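From: Kelly Yeoman
To: Birkett guesthouse list
Subject: Re: Linen for August

Siriporn Yimyam wrote:
> Are we staying with Furkard for sheets, or going over to
> Dondham? I need to order before August.

Staying with Furkard. Dondham wants 700 up front and a nine-week wait – too long for us. Two sets per bed is enough if the laundry comes back on time.

Green and beige both stay on the color list. 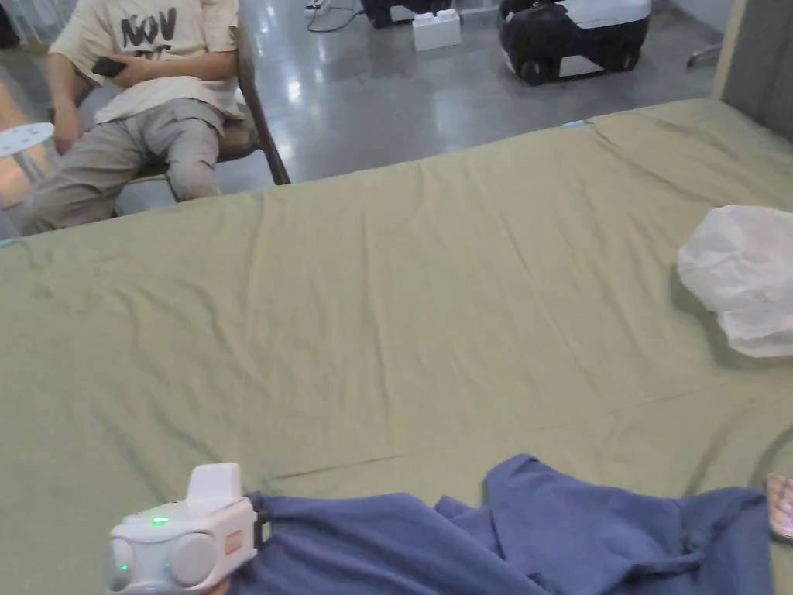
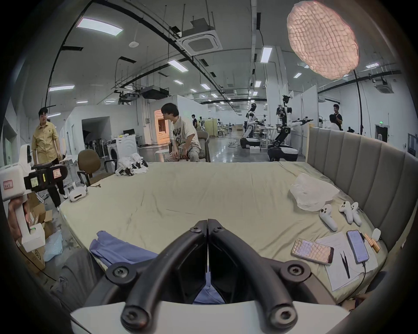
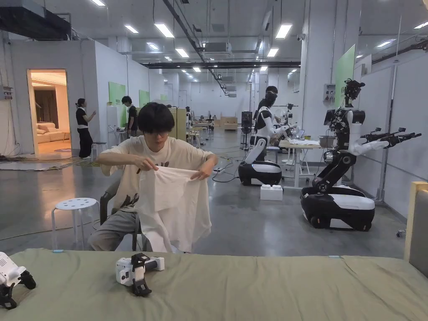
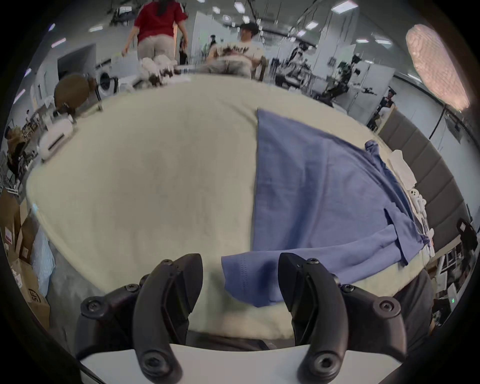
Laundry pickup

Urkach has moved pickup to 5 in the morning. Bags need to be by the side door the night before, tied and tagged with the room number. Towels go in their own bag. Siriporn, please send me the pillowcase order when you have it – I still only have the one from spring.

Kelly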